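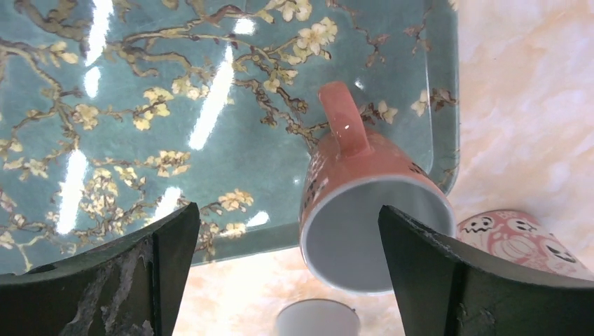 Rommel Baluyot and Solange Aubert
Household Objects Group, Nenitura

Figure 3. A decorated serving tray with blossom branches on a blue-green ground, and a pink mug tipped over its corner.

4.2 Trays as places for putting things down

When we began asking people about the trays in their homes, we rather expected to hear about carrying. A tray, after all, is sold as a thing for taking tea from one room to another, and that is how most of us would describe it if a stranger stopped us in the street. Yet of the 519 households who returned our longer questionnaire, only 47 told us that their largest tray was mainly used for carrying. The rest kept it on a table, a sideboard or the end of a worktop, where it gathered cups, keys, post, and (in one much-loved reply) a tortoise's lettuce.

We were especially fond of the trays with pictures on them, and Figure 3 shows the sort we mean. The pattern is almond blossom in the manner of a well-known style of painting, cream and pale yellow flowers on dark, twisting branches, and the surface has a high shine that catches the ceiling lights. People who owned a decorated tray were often quite torn about it. They had bought it, or been given it, for the picture, and they liked to see the picture, but a tray with a picture on it is still a tray, and before long there is a mug on the flowers. Several people spoke of "clearing the view" in the evening, a lovely phrase which we have borrowed for the title of Section 5.

The edge of the tray matters a good deal too. A raised rim tells everyone in the house where the tray stops, and in our home visits, most of which took place in August, we noticed how seldom things were set down across it. Mugs were the great exception. A mug left in a hurry may end up partly over the corner, as the pink one does in the figure, tipped mouth-down with its handle up and its white inside showing. Our participants had strong feelings about this! Some called a mug in that position "away", on the grounds that it was touching the tray, while others would not count it until it stood upright within the rim. We coded such cases as "partly placed", following the scheme set out by Zerouali, and kept them apart from the rest in the tables.

A word on matching, which came up more than we had planned for. Hardly anyone we visited owned mugs bought to go with their tray, and a salmon pink beside a teal was thought perfectly cheerful. Where people did mind, it was nearly always the noise of pottery on a hard glossy surface that bothered them, and around 50 households had put down a cloth to soften it, covering up the blossom as they did so.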